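Kitchen > Care and Cleaning > Wooden Boards

How to Keep a Cutting Board Flat, Clean and Without Smell

2 min read
81 shares | 24 comments

When I moved to Ciltbridge I bought a cheap wooden board, and after one winter it was bent like a banana. I put it in the sink every evening and left it in the water until morning. Now I have learned a little more, and my present board is still flat, so I want to write down what I do with it.

Wash it fast. Use warm water, a drop of dish soap and a soft sponge, and wash both sides, also when you used only one. If just the top gets wet, the top swells and the bottom does not, and this is how the board starts to bend. Never leave it in the sink, and please keep it out of the dishwasher.

After washing, wipe it with a towel and stand it on its long edge. My kitchen is small, so I lean it on the tiles beside the window. Do not put it near the oven or on the heater. Quick drying makes cracks, mostly at the ends, and a crack is very difficult to repair at home.

For the smell of onion or garlic I use coarse salt and half a lemon. Sprinkle the salt, rub with the cut side of the lemon, wait five minutes and rinse. Fish is more stubborn. For fish I make a paste from baking soda and water, and sometimes I must repeat it the next day.
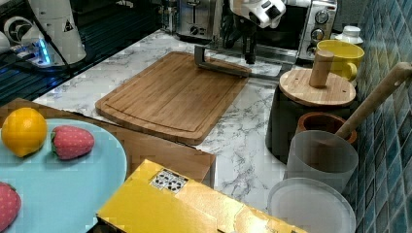 Bamboo board with a juice groove on a marble-patterned counter.

A groove is useful for roast meat and ripe tomatoes, but old juice likes to stay in it. I clean mine with an old toothbrush, going one full circle with soap and one with clean water. The corners need a bit more patience.

Then comes the oil. Take food grade mineral oil and not olive oil, which becomes sticky and begins to smell after some weeks. I buy a small bottle at Paltlow, the hardware shop near the bus station, and it lasts me all year. Pour a spoonful on the dry board, spread it with a cloth, and do the sides too. Leave it overnight and wipe off what remained on the surface. I oil every 21 days and write it on the calendar, but in August, when I cook less, I skip one time.

If the board feels rough, sand it lightly with fine paper along the grain, wipe away the dust and give it 2 coats of oil.

And if it slides when you cut, put a damp kitchen towel under it. Take the towel away when you finish, or the bottom of the board will stay wet all night.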